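[latow-block 会員ML] Re: 卓上の敷紙およびブロック返却区分について

差出人: Aniela Ostrowski
宛先: latow-block 会員各位
日付: 2024/05/30
件名: Re: 卓上の敷紙およびブロック返却区分について

会員各位

平素より Latow 組立玩具共用室の運営にご協力を賜り、厚く御礼申し上げます。教材係の Ostrowski です。

Cristóbal Acuña 様よりいただきましたご質問につきまして、教材係内で検討いたしましたので、下記のとおり回答申し上げます。ほかの会員の皆様にも関わる内容を含みますため、本メーリングリスト宛てにお送りいたします。長文となりますことをご容赦ください。

> Cristóbal Acuña wrote:
>
> 教材係御中
>
> お世話になっております。午前組の Acuña です。
> 先日の備品入替え以降、卓の使い方について組の中で意見が分かれており、
> 以下の点をご教示いただきたく存じます。
>
> (1) 白い天板の卓に敷く紙について。従来は緑色の布を敷いておりましたが、
> 現在は茶色の紙に替わっております。これは恒久的な変更でしょうか。
> また、紙は使用のたびに外すべきでしょうか。
>
> (2) 返却の区分について。色別に戻す方と、ポッチの数別に戻す方がおり、
> 箱の中が混在しております。どちらかに統一していただけないでしょうか。
>
> (3) 重ねたまま残っているブロックの扱いについて。次の組が使うことを考えると
> 外して戻すべきと思いますが、「組んだ状態も課題の一部」とのご意見もあります。
>
> (4) 一列もの(ポッチが一列に並ぶ細いもの)の不足について。
> 特に三つポッチが足りないように感じます。補充の予定はありますでしょうか。
>
> なお、(2)につきましては Fotini Andreadis さんからも同様のご要望が出ております。
> 以上、よろしくお願いいたします。

以下、番号順に回答いたします。

(1) 敷紙について

茶色の紙への変更は、当面継続いたします。緑色の布は、緑のブロックとの見分けがつきにくいとのご指摘を複数の組から受けており、また縁のしわにブロックが引っかかることもございましたため、教材係の判断により使用を取りやめました。布は棚の最下段に畳んで保管しておりますので、展示等でご入用の場合は事前にお申し出ください。

紙は、使用のたびに外していただく必要はございません。折れ、破れ、または糊やインクの付着が認められた場合にのみ、予備と交換してください。予備は巻いた状態で奥の戸棚に立ててございます。裁断の寸法は卓ごとに異なりますが、天板の縁に白い部分が残る程度で差し支えなく、縁にぴったりと合わせる必要はございません。むしろ卓の外へ垂れるほど大きく切りますと、通行の際に袖や鞄が触れ、卓上のものが一度に動くおそれがございますので、お控えください。

また、紙を天板に固定する際、幅の広い粘着テープを全周に貼られた例がございました。剥離に長時間を要しましたので、固定が必要な場合は四隅のみとし、戸棚の中の剥がせるテープをお使いください。紙への書き込み(配置の下描き、区画線など)は、鉛筆に限り可といたします。書き込みのある紙を次の組がそのまま使用するか否かは、当該の組でご判断ください。

(2) 返却の区分について

ご指摘のとおり、二通りの戻し方が並存しておりました。当係の周知が不足していたことをお詫び申し上げます。今後は「形別を第一、色別を第二」といたします。すなわち、まずポッチの並び方で箱を選び、同じ箱の中で色ごとの仕切りに入れていただく方式です。

現在の登録数は総数 1204 個、形の種類は 53 種でございます。すべての種類に個別の箱を設けることは場所の都合上できませんので、使用頻度の高いものを 9 箱に分け、それ以外は「その他」と記した浅い引出しにまとめております。箱の側面の表示は、Remigiusz Marciniak 様のご協力により、文字に加えて実物大の輪郭図を付したものに貼り替えました。文字をお読みになれないお子様にもお分かりいただけることを意図しております。

色別を第一とする方式にも利点があることは承知しております。特に、配色を主題とする課題では、色ごとに箱を卓上へ出せるほうが便利である旨、Andreadis 様よりご意見を頂戴いたしました。この点につきましては、課題の期間に限り、浅い盆へ色別に取り分けてお使いいただき、終了後に所定の箱へお戻しいただく形でご対応をお願いいたします。盆は流し台の横の棚にございます。

なお、判別に迷われるものがありましたら、無理にいずれかの箱へ入れず、入口側の「未分類」の皿に置いてください。教材係が後ほど仕分けいたします。他社製のもの、はめ合いの緩いもの、欠けのあるものも同様です。

(3) 重ねたままのブロックについて

原則として、外してからお戻しください。ただし、次に掲げる場合は重ねた状態で卓上に残していただいて結構です。

・翌日まで継続する課題であり、卓に「継続中」の札が置かれている場合
・配置の練習において、あらかじめ重ねた組を用意することが手順に含まれている場合

後者につきましては、少し補足いたします。紙の上にブロックをいくつかのまとまりに分けて散らし、その中に重ねた組を交ぜておく配置は、単体のものと組のものを見分けて扱う練習として、複数の組で採用されております。この場合の「組」は片付け忘れではございませんので、他の組の方が善意で外してしまわれることのないよう、札の有無を必ずご確認ください。先月、準備済みの卓が開始前に片付けられてしまった事例がございました。

外しにくいものを歯で噛んで外すことは、お子様に限らずお断りいたします。専用のはずし具を箱の脇に下げてございます。薄いもの同士が密着した場合は、はずし具を差し込む向きによって角が欠けることがございますので、長いほうの辺からお使いください。

(4) 一列ものの補充について

三つポッチの一列ものにつきましては、登録数に対し、直近の棚卸で確認できた数が不足しております。所在が不明のものは、家具の下、または他の箱への混入が主な原因と見込まれます。各組におかれましては、お手数ですが、終了時に卓の下および椅子の座面の隙間をご確認くださいますようお願い申し上げます。

補充は Grornulance 社へ見積を依頼しており、納入は8月となる見込みです。色は青および黄を優先いたします。茶色の紙の上で見やすい色を、とのご要望が多かったことによるものです。同社の担当者によれば、箱単位での発注となるため、ほぼ 10 袋分をまとめて受け入れることになるとのことです。収納場所につきましては、Celeste Tapia 様と調整中でございます。

納入までの間、三つポッチを多く使用する課題を予定されている組は、隣室の Markano 文庫より借用することが可能です。借用の際は、同文庫の貸出簿への記入と、返却時の個数確認をお願いいたします。当室のものと形状が同一で区別がつきませんので、同じ卓の上で混用されませんようご注意ください。

(5) その他

ご質問にはございませんでしたが、この機会に二点お伝えいたします。

第一に、卓上の清掃につきまして、茶色の紙を敷いたまま濡れた布巾で拭かれた卓がございました。紙が波打ち、小さなブロックが立たなくなりますので、紙の上は乾いた刷毛で払うにとどめ、天板を拭かれる際は紙を外してからお願いいたします。ブロック自体の洗浄は教材係が行います。

第二に、見学の方をお迎えする日の卓の配置です。Alarcón 棟側の窓際は午後の日差しが強く、白い天板の照り返しで手元が見えにくいとの声がございます。紙を天板の広い範囲に敷くことで多少は和らぎますが、十分でない場合は窓の日除けを併用してください。
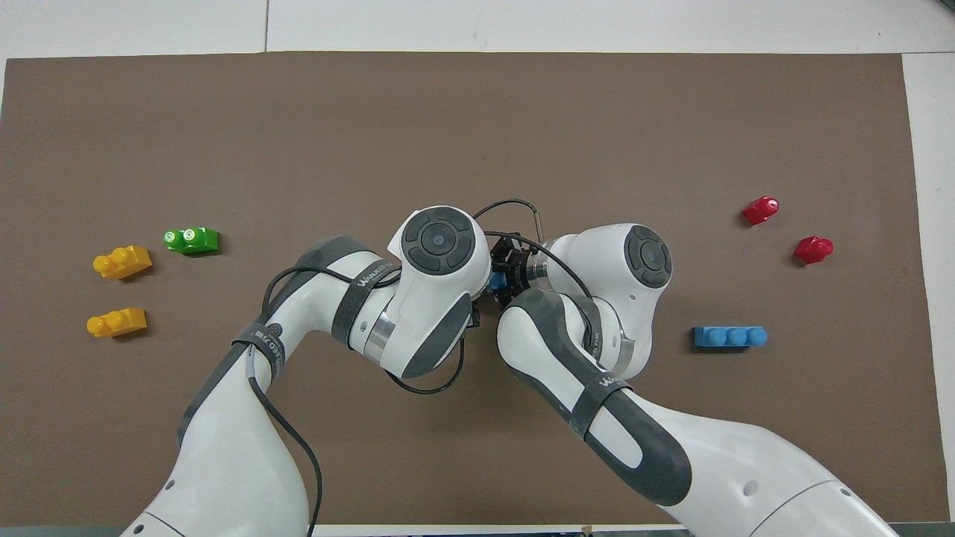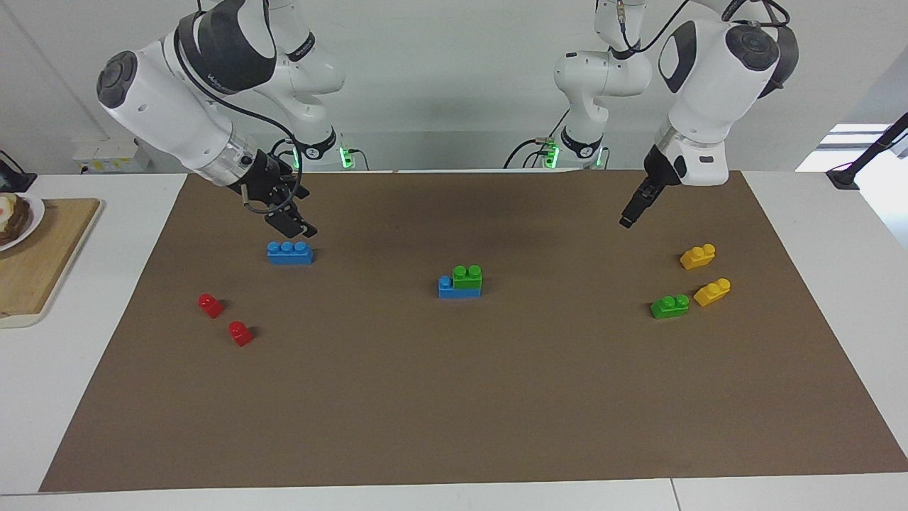
白い天板に敷いた茶色の紙。2枚目の左寄りにあるのが青の三つポッチ。

上記の運用につきましてご意見がございましたら、本メールへの返信にてお寄せください。個別の事情を含む場合は、教材係宛てに直接ご連絡いただいても差し支えございません。Acuña 様におかれましては、午前組の皆様へのご伝達をお願い申し上げます。

Latow 組立玩具共用室 教材係
Aniela Ostrowski

--
latow-block 会員メーリングリスト
投稿は会員に限ります。配信停止をご希望の方は、件名に「停止」とご記入のうえ管理者宛てにお送りください。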